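Section 5. Adding a Weekly Link List to Your Blog

Applies to: Varavik Post Tools, all plans
Last revised: Sunday, September 5, 2021

5.1 Overview

A link list lets other bloggers add one of their own posts to the bottom of yours. Each entry has a title, a web address and, if you allow it, a small picture. The list opens and closes at times you set. After it closes, the entries stay visible and can still be clicked, but no new ones are accepted.

You need a blog with a connected account (see Section 2) and permission to publish posts. Guest authors can place an existing list in a post but cannot create one.

5.2 Creating the list

1. Sign in and open the Lists tab.
2. Select New List. A blank settings page opens.
3. Enter a name. The name is shown above the entries and may be up to 69 characters long, including spaces. Accented letters count as one character each, so "Sánchez" uses seven.
4. If the list is part of a series, check Number This List. The next number is filled in from the last list with the same name.
5. Set the opening and closing times. Both use the time zone stored in your account, which may differ from the one used by your blog.
6. Set the maximum number of entries. The default and upper limit is 200.
7. Select Save Draft.

Note: Changing the name after the list has opened breaks the series numbering. To correct a misspelled name, use Edit Display Name, found under More Options. The stored name is left alone.

Note: A list with no closing time stays open until it is full or closed by hand. Old open lists collect unwanted entries, and a closing time is recommended for any list in a series.

5.3 Entry rules

Open the Rules panel on the settings page. The following settings are available.

Entries per blog. Sets how many posts one blog may add. The default is 2. Addresses that differ only in capital letters are treated as the same blog.

Link back required. When this is on, the linked post is checked for a link to your post. An entry that fails the check is held and appears under Waiting in the Lists tab. The check is repeated once an hour until the list closes.

Sort order. Choose Order Added, Newest First or Shuffle. Shuffle changes the order each time the page is loaded and can make it hard for visitors to find their place on a long list.

Host entry. Reserves the first position for one of your own posts. The host entry does not move when Shuffle is selected and does not count toward the maximum.

Caution: Turning on Link Back Required while a list is open holds every existing entry until it has been checked. On a full list this may leave the page blank for several minutes.

5.4 Placing the list in a post

1. Open the draft list and select Get Code.
2. Choose Full or Basic. Full code shows pictures. Basic code shows titles only and works on blogs that block scripts.
3. Select Copy.
4. In your blog editor, switch to the code view. Code pasted into the normal view is shown to readers as plain text.
5. Click at the end of the post, below your closing line, and paste.
6. Preview the post. Before the opening time, the preview shows the list name and the words "Opens soon."
7. Publish or schedule the post.

Blogs that use the Koslow theme have a narrow text column. Select Compact under More Options before copying the code, or the last picture in each row will drop to a line of its own. The Gina theme adjusts the row by itself and needs no change.

Note: The same list may be placed on more than one blog. Co-hosts paste the same code, and entries made on any of the blogs appear on all of them. Only the account that created the list can remove an entry.

5.5 Pictures in entries

Each entry may carry one picture, taken from the linked post or uploaded by the person adding it. JPG and PNG files are accepted. Pictures are cut to a square from the center, and anything near the sides of a wide photo may be lost.

To change the cut for a single entry:

1. Open the list and select Manage Entries.
2. Find the entry and select Adjust.
3. Drag the square to the part of the picture you want.
4. Select Apply. The new cut appears the next time the page is loaded.

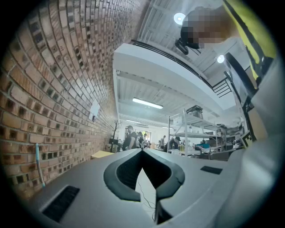 Figure 5-3. Yellow-green vest at top right, gray housing along the right edge.

The original file is kept until the list is deleted – adjusting an entry a second time does not reduce its quality.

To turn pictures off for the whole list, clear Show Pictures in the Rules panel. Entries already made keep their files, and the pictures return if the box is checked again.

5.6 Removing or holding an entry

1. Open Manage Entries.
2. Check the box beside each entry to be removed or held.
3. Select Remove or Hold.
4. For removals, choose whether to block the address from later lists.

Held entries keep their position. Removed entries do not, and the numbers below them move up by one.

5.7 Common problems

The list does not appear in the published post. Check that the code was pasted in the code view. If it was, replace the Full code with Basic.

Error 943 is shown to visitors. The list has been deleted or is still a draft. Open the Lists tab and confirm that its status is Scheduled or Open.

The list opened at the wrong hour. Compare the time zone in your account with the one on your blog. Lists created before the clocks change in spring keep their stored time, and any list scheduled for April should be checked by hand.

For moving entries from another list service, see Section 6.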